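3.2 Box condition before packing

Figure 2. Inside corner and flap of an open corrugated box, with fraying along the cut edge. 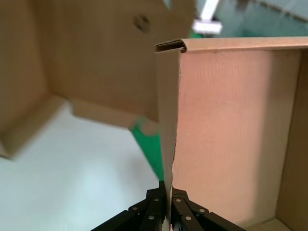
Used boxes rarely come back to the packing bench in the state they left it. At the Skutisthorpe store, boxes are opened, emptied, stacked beside the door and filled again, often within the same month. We wanted to know which parts of the box wear first, and whether packers take any notice of the wear when they choose one.

The sample was 50 single-wall boxes of the Allska pattern, all of which had made at least two trips. Each box was opened fully and set on a bench, and its flaps, top rim, inside corners and base were checked by hand. Wear was scored on the scale proposed by Bjarnason, with one change. Bjarnason treats the rim and the flap as a single part. We scored them apart, as a box can have a sound flap and a rim that has started to roll over.

Fraying at a cut edge was recorded when loose paper fibers could be seen without a lens. A curled or folded rim was recorded when the board would not lie flat under its own weight. Figure 2 shows both a slightly frayed cut edge and a lip of cardboard that has curled outward, with a crease where the board folds back on itself. Faint lines on the inner walls were left out of the score. They follow the corrugation and say little about strength.

Packers at Skutisthorpe told us they look at the base and seldom at the flaps. A soft base is a reason to throw a box out, while a ragged flap is taped over and the box goes back into use. The written guide used at the Broraseck site takes a different line and asks for the flaps to be checked first, with the box still empty. Neither site had a rule for the rim.

Two boxes were dropped from the sample after the first check, both with the base already taped on the inside. The scores for the remaining boxes are given by part in the next section.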